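Showing a robot what to do: my long page on teaching by hand and by remote control
Last revised March 2023

I started this entry as a short note for the hobby wiki and it has been growing ever since, so apologies to anyone who wanted three lines and a link. The subject goes by a lot of names. Teaching by demonstration, learning from demonstration, imitation learning, programming by showing (I still like that last one best). They don't all mean quite the same thing, and I'll get to that, but the idea under all of them is that a person does the job through the robot, the robot's movements are written down, and something useful is then made out of the record.

The old way, and it is properly old, is record and playback. You put the arm somewhere, press a button, put it somewhere else, press the button again, and when you're done the machine runs through the points in order. Paint spraying was done like this for years, with a skilled sprayer leading the arm through the strokes. It works beautifully as long as the part turns up in the same place every time. Move the part by the width of your thumb and the robot will paint the air with total confidence!

What people usually mean now is something looser. You gather a good many demonstrations of the same job, each a bit different, and train a program to pick the next movement from what the cameras see and where the joints are. The robot isn't replaying any one of them. It has (if all goes well) picked up the general habit of the thing.

Leading by hand

The first of the two main ways in is to take hold of the arm and push it about. The textbooks call this kinaesthetic teaching, which I can never spell first time. The motors are set so they hold up the arm's own weight but otherwise give way to you, and you guide the wrist to where it ought to be. I love this for anything with one arm and a clear path: wiping a worktop, opening a drawer, pouring. You feel it straight away when the elbow is getting near its limit, because it stops moving.

The trouble comes with two arms. You've only got two hands yourself, so both are busy steering, and then there are the grippers to open and close as well. You also get in the way of the cameras. A program trained on pictures with your sleeves in them may come to expect your sleeves, and that is a horrible fault to track down afterwards.

Driving from a distance

The second way is remote control, or teleoperation if you're writing a grant. You can do it with a joystick, a pair of hand controllers from a games headset, or a glove, but the arrangement I'd point a newcomer to is the leader and follower pair. You hold a small, light arm with the same joints as the big one (or as near as makes no odds), and the big one copies it. With a pair of leaders you can drive two followers together, a hand on each, and your body stays out of the picture.

The best description of this I know is in the notes that Clive Treloar wrote up for the Keltavbridge robotics club, which sadly are only on paper. He says the first hour feels like putting on a coat back to front. I'd agree with him, though I'd add that I was dreadful for well over an hour. You lose your sense of touch almost completely on the simpler rigs. You can crush a thing without feeling it, or think you've got hold of a corner and lift away with nothing at all. Some leader arms push back at you when the follower meets something, and once you've tried one it's hard to go back.

Cloth is where all this gets interesting. A block has a position and an angle and that's more or less it, but a piece of fabric can lie in endless ways, and every tug at one end changes the other. Writing rules for that is miserable work. Showing it is a good deal easier, as most of us have been handling clothes since we were small and could do it half asleep.

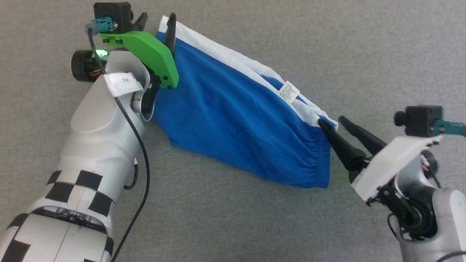
A blue and white piece of cloth on a grey textured surface.

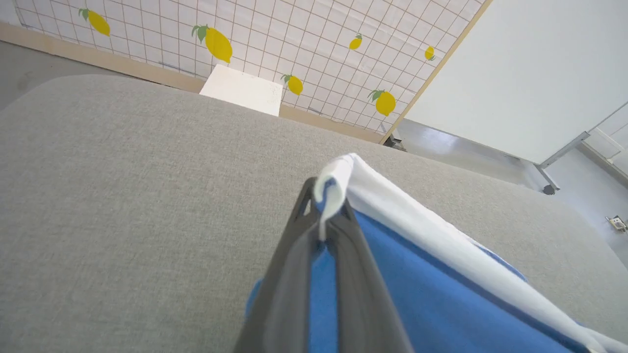

The thing I'd say to anyone setting out to teach cloth work is to slow down at the pinch. People rush it. With your own fingers you slide under an edge and feel the layers part, and you don't notice you've done it. Through a gripper you have to come in at a sensible angle, close, and then wait a beat before you lift. If you leave out that little wait, the trained robot will leave it out too, and it'll set off before the fingers have shut.

Where the cameras go

Most set-ups I've come across use one view from high up and one from each wrist, so 3 in all for a two-armed machine. The high view tells the program where everything lies. The wrist views are for the last bit of the reach, when the arm itself is blocking the view from above. Fakhoury (the rig my own group at Jarncombe learnt on, named after a long-departed landlord) had only the high camera to begin with, and its grasping was hit and miss until we added the others the following July.

How many demonstrations?

Everyone asks, and I can only tell you what we did. Our first cloth task had 31 demonstrations and the result was poor. It would get one corner nicely and then dither over the second. We threw out 6 where the driver had fumbled and tried again in the middle, and the dithering got better with fewer runs to learn from, which surprised all of us.

That said, don't throw out every mistake. A clean recovery is worth having, where the cloth slips and the driver calmly goes back for it, because the robot will slip as well and ought to have seen a way out. It's the flapping about that does harm.

Also, vary your starting position and keep your method the same. If one driver goes left corner first and another goes right, the program can end up somewhere between the two, reaching for the middle. We now agree the order beforehand and write it on a card.

Software

We record with Vovik, a little program that one of our members put together, which saves the joint angles, gripper openings and camera pictures against a single clock. That shared clock matters more than any other feature. If the pictures lag behind the joints even slightly, you're teaching the robot to act on old news. I've yet to write the section on checking for lag, and the glossary still needs doing.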